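4. Planejamento da aquisição de equipamentos

4.1 Ponto de partida

O orçamento original do projeto Jinemard foi redigido quando ainda se supunha que toda a coleta de demonstrações seria feita por teleoperação, com um braço de bancada e um segundo braço de comando. A proposta destinava a maior parte da verba de capital a esse conjunto e tratava as garras como acessório, numa única linha sem detalhamento. A mudança para a coleta com garras manuais, descrita na Seção 3, obrigou a refazer a planilha. Esta seção registra como isso foi feito e quais itens tinham sido omitidos.

O levantamento de preços ficou a cargo de Ezequiel Echevarría e de Rocío Zabala. Foram consultados dois fornecedores, Bestelbridge e Zolley, com o mesmo caderno de especificações. O caderno pedia garra manual de dois dedos paralelos, câmera montada no corpo da ferramenta, pontas substituíveis e desenho mecânico compatível com a garra motorizada que seria instalada no braço. Essa última exigência eliminou boa parte do catálogo dos dois fornecedores. Se a geometria dos dedos na coleta difere da geometria na execução, as demonstrações precisam ser corrigidas ou descartadas, e o custo dessa correção não aparece em nenhuma cotação.

4.2 Separação entre capital e consumo

A primeira versão da planilha lançava tudo como capital. Huguette Le Goff, responsável pela prestação de contas, devolveu o documento com o pedido de que as peças de desgaste fossem lançadas como consumo. O pedido era administrativo, mas teve efeito sobre o planejamento técnico, pois foi preciso declarar a vida útil esperada de cada peça. Até então o grupo não dispunha desse dado.

Na versão revista, são capital as garras manuais, o braço, a garra motorizada, o computador de aquisição e as mesas. São consumo as almofadas de borracha dos dedos, os parafusos de fixação, os cabos, os cartões de memória, os panos de limpeza sem fiapos e os próprios tecidos. Os tecidos merecem uma observação. A proposta original previa comprá-los em lote único, todos lisos e de mesmo tamanho. O protocolo final pede variedade de estampa, de espessura e de acabamento de borda, e compras em lote único raramente oferecem isso. A empresa Melnychuk, que opera uma lavanderia de aluguel de enxovais, aceitou ceder peças retiradas de circulação. As peças cedidas entram na planilha com valor zero, mas o transporte e a triagem foram orçados como serviço.

4.3 Dimensionamento

A meta do protocolo é de 2.000 demonstrações válidas. Cada sessão de coleta foi planejada para 25 demonstrações, incluindo as pausas para troca de peça e verificação da câmera. O planejamento não considerou sessões simultâneas no primeiro semestre, por limitação de espaço no laboratório e não de verba. Com essa restrição, a compra de 2 garras manuais é suficiente: uma em uso e outra de reserva, com papéis alternados a cada sessão para que o desgaste se distribua entre ambas.

Discutiu-se a alternativa de comprar uma garra só e manter um estoque maior de peças. O preço total seria menor. A alternativa foi rejeitada em razão do prazo de reposição do corpo da ferramenta, que o fornecedor só envia sob encomenda. Uma quebra do suporte da câmera, por exemplo, interromperia a coleta até a chegada da peça importada, e os operadores contratados por período continuariam sendo pagos. Rocío Cordero refez o cálculo com o custo de pessoal incluído, e a segunda garra deixou de parecer cara.

Para as almofadas, adotou-se a troca programada a cada 500 demonstrações, com troca antecipada se a inspeção visual indicar rasgo ou perda de aderência. O intervalo é uma decisão de orçamento tomada antes de haver dados de desgaste. Ele deve ser revisto depois do primeiro ciclo completo. Um intervalo fixo tem a vantagem de permitir que a compra seja feita de uma vez, com frete único, e de deixar registrado em que momento da coleta cada jogo entrou em uso.

4.4 Comparação das propostas

A proposta da Bestelbridge trazia a garra e a câmera já montadas, com calibração de fábrica. A da Zolley trazia os componentes em separado, com montagem por conta do comprador. No preço de tabela, a segunda era mais vantajosa. A comparação mudou depois que foram acrescentadas as horas de montagem, a compra das ferramentas necessárias e a confecção de um gabarito de calibração. Com esses itens, a diferença ficou pequena demais para decidir a compra pelo preço.

O critério que pesou foi o fornecimento das pontas. A Zolley vende as almofadas avulsas e publica o desenho do encaixe, de modo que uma oficina local pode produzir peças equivalentes. A Bestelbridge vende apenas o dedo completo. Num trabalho com tecidos, em que a borracha é a parte que mais sofre, trocar o dedo inteiro a cada intervalo comprometeria a rubrica de consumo. A recomendação encaminhada em sexta-feira, 25 de março de 2022, foi pela Zolley, com a ressalva de que a montagem exigiria um técnico disponível nas primeiras semanas. Skarphéðinn Hjaltadóttir assumiu essa tarefa e redigiu o procedimento de montagem que acompanha o material suplementar.

A entrega foi fixada para maio. O braço e a garra motorizada têm prazo maior e foram pedidos em separado, o que permitiu iniciar a coleta manual antes da chegada do restante. Essa defasagem já estava prevista no cronograma e não gerou custo adicional, com exceção do seguro do transporte, cobrado por remessa.

4.5 Itens subestimados

O item mais subestimado foi a limpeza. As cotações tratam as almofadas como peças que se gastam por atrito, e o planejamento seguiu a mesma lógica. No manuseio de panos, porém, a borracha também acumula fibras e pó, e uma almofada ainda íntegra pode ficar com a superfície comprometida. A planilha inicial não previa material de limpeza nem tempo de operador para isso. A versão revista reserva uma pausa curta em cada sessão e uma linha de consumo própria, com álcool isopropílico, panos e escovas macias. O produto de limpeza deve ser testado antes numa almofada usada, já que algumas borrachas endurecem com a aplicação repetida de solvente.

O segundo item foi a iluminação. O projeto contava com a luz da sala. Tecidos finos com algum brilho respondem muito à direção da luz, e as dobras aparecem ou somem na imagem conforme o ângulo. Foram acrescentados painéis difusores e cortinas, ambos de custo baixo, mas cuja instalação depende de autorização do prédio e por isso precisa ser pedida cedo.

O terceiro foi o armazenamento dos vídeos. A estimativa inicial considerava apenas as demonstrações válidas. As tentativas descartadas também precisam ser guardadas durante a triagem, e a cópia de segurança duplica o volume. O valor foi corrigido na mesma revisão.

A Figura 4 reúne, numa única tomada da câmera da garra manual, várias das condições que orientaram essas correções: um tecido estampado fino e amassado, com bordas brancas e dobras sobrepostas, e almofadas pretas com pó claro e fiapos aderidos.

Figura 4. Garra manual de dois dedos, aberta, diante de um tecido com estampa de frutas sobre mesa de madeira clara.
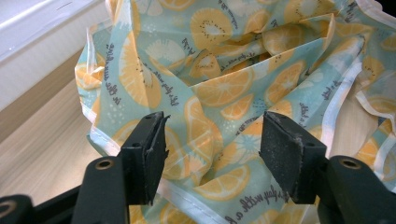
A reserva de contingência foi mantida na rubrica de consumo, e não na de capital, porque o remanejamento no sentido inverso exige nova aprovação da financiadora. Se o primeiro ciclo mostrar que o intervalo de troca das almofadas pode ser ampliado, o saldo será usado na compra de tecidos com acabamentos ainda ausentes do conjunto cedido pela Melnychuk, a começar pelos de malha e pelos felpudos. O pedido de cotação para esse lote complementar já está redigido e segue o mesmo caderno de especificações da triagem.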